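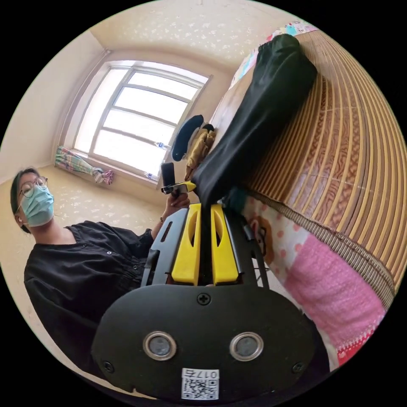 Small bedroom, bed area.

Home | Lettings | Room checks | Forms | Contact

Bedroom safety checklist with comments
Costcombe, room 5
Checked by: Brayan Betancur
Comments read by: Jaime Macedo
Month: March

1. Door opens fully and closes on the latch
Yes. Slight rub at the top of the door, no action yet.

2. Clear way from bed to door
Yes, once the shoes were moved. Tenant told to keep that side free at night.

3. Bed frame steady, fixings tight
Two bolts loose at the foot end. Tightened during the check. Look again next time.

4. Bedding and clothing clear of heaters
Pass. Long black fabric item laid across the bed, not near the heater. Keep it on the bed or hang it up. Trailing fabric on the floor is a trip hazard and was marked down at Starnholm last year.

5. Smoke alarm tested
Sounded on the first press. Battery door stiff.

6. Window restrictor
Fitted and working. Handle is an Anetti, key kept on the hook by the frame.

7. Sockets and leads
One two-way adaptor behind the bedside table, to be replaced with a fused strip. Order ref. 498 with Godinho.

8. Damp or mould
Small patch under the sill, wiped down. Tenant to air the room in the morning. If it returns before the next check, report it as a repair.

9. Masks and dust
Wear a face mask when shaking out or folding stored fabrics. Done.

10. Storage above head height
Suitcase on top of wardrobe, too far forward. Pushed back to the wall.

Result: pass with 2 actions (items 3 and 7).

JM: Agree with all except item 1. Please plane the door before the summer, it will only swell.

Filed under: Room checks, Bedrooms, Costcombe

Contact the lettings office | © Costcombe Lettings | Back to top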